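Standbridge opens orders for handheld gripper pair

Standbridge has begun taking orders for a paired set of handheld grippers aimed at small labs and workshops that want to record manual tasks for robot training. The set, sold under the name Castus, starts shipping in August.

Each kit holds a left and a right gripper, cables, a mounting arm and a printed setup guide. The company lists the price at $1,292 per pair, with replacement fingers sold separately in packs of two. An optional recording package, Kuusisto, adds software for sorting and trimming sessions and is billed by the month.

Standbridge says 11 groups used the grippers before the launch and sent back 306 comments, most of them on trigger feel and cable length. The trigger spring has been softened as a result. The cables are still fixed at the rear of the unit - a wireless version is planned, but the company has not given a date. 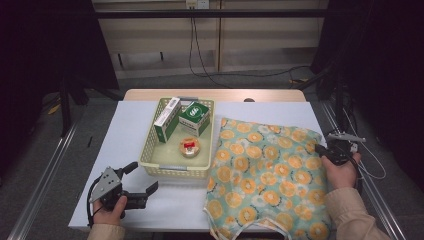
Household work is the main use the company has in mind for Castus, and cloth is among the harder materials the grippers are meant to handle. With a printed fabric laid over the side of a table, one gripper can be pressed onto a corner of the cloth while the other stays open near a basket of small packages.

Buyers can return an unused kit within 56 days. Orders outside North America go through the distributor Risuditz, which sets its own shipping rates.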